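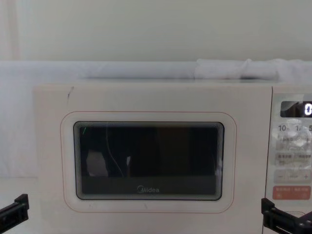

Gillville Community House -- Shared Kitchen Team

1. Good morning from the second floor. Many new members asked about the microwave, so I write everything in one thread. It is the white Midea one, and the words on its buttons are in Chinese. Please do not be afraid of it.

2. First, the quick buttons. Under the display you have a row of quick times, and it starts with 10s. For a cup of coffee that became cold, I press this one two or three times. For soup I go to the minutes.

3. The cloth on top. I know some people take it to dry their hands. Please leave it where it is. The hand towels hang next to the sink, and I change them every evening.

4. Somebody wrote to ask if the small dark mark on the front is burned plastic. I looked from near and it is only a scuff. I tried with baking soda and a soft sponge, it became a little lighter, and then I stopped. I do not want to scratch the door for such a small thing.

5. How I clean the inside: one bowl of water, some slices of lemon, three minutes. Then I wait five minutes more with the door closed. After this the old sauce comes off with a paper towel. No steel wool, please!

6. The glass of the door is dark, so you don't see well what is happening inside. This is how we had the accident with the oatmeal in March. Use a deep bowl and put a plate over it, but leave a little space for the steam.

7. About containers. The Pirihi lunch boxes from our kitchen shelf can go in, without the lid. The Skirnurico cups cannot, they have a thin metal line on the edge. I put a red sticker under each of them, but stickers fall off in the dishwasher, so please check.

8. A question from the comments: can we use it together with the kettle? Yes, but not on the same extension cord. The kettle has now its own socket on the left wall. The fuse went out two times in one week before I moved it.

9. Last month I made a small paper with the button names in English. It is inside the drawer with the tea spoons -- I did not want to glue it on the panel. If you read Chinese and you find a mistake in my translation, please tell me. I used a dictionary and I was not sure about the word for defrost.

10. Lunch hour is crowded, I know. With 6 people in the line, please heat one box and let the next person go, even if you have also dessert.

11. Primmont, our neighbors downstairs, also have a microwave and they said we can use it after 2 p.m. Bring your own plate and wipe the inside when you finish.

12. Tomorrow I will write about the refrigerator shelves. If you have a yogurt there without a name on it, you have until 5 in the afternoon.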